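Second-floor lounge opens at Magbanua

The new lounge on the second floor of the Magbanua building is open to staff and visitors. It has a light gray sofa with curved arms, two throw pillows and a blanket.

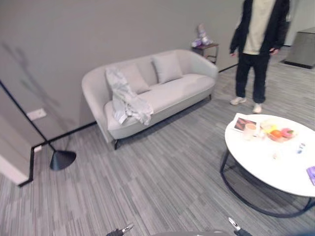
Birkano Facilities and Workplace Team

The room replaces the old mail area. Furnishing it cost $2,000, of which $1,090 went to Esance for seating. Next to the striped carpet tiles -- kept to save money -- the round white coffee table is the brightest thing in the room.

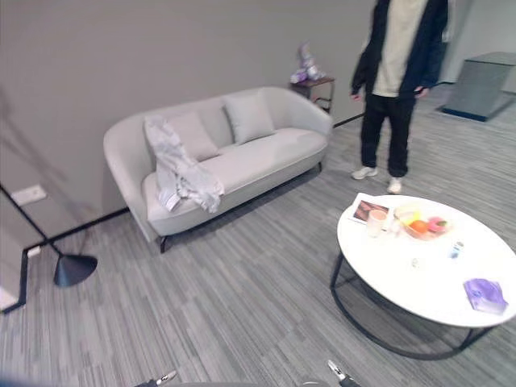
Last updated: 11 November 2022

The lounge can be booked for groups of up to 8 through the front desk. Please fold the blanket before leaving.
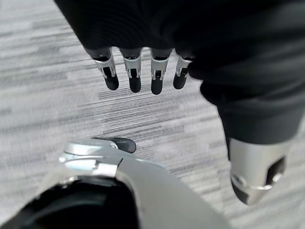

Next: third-floor lounge

Work upstairs starts in February.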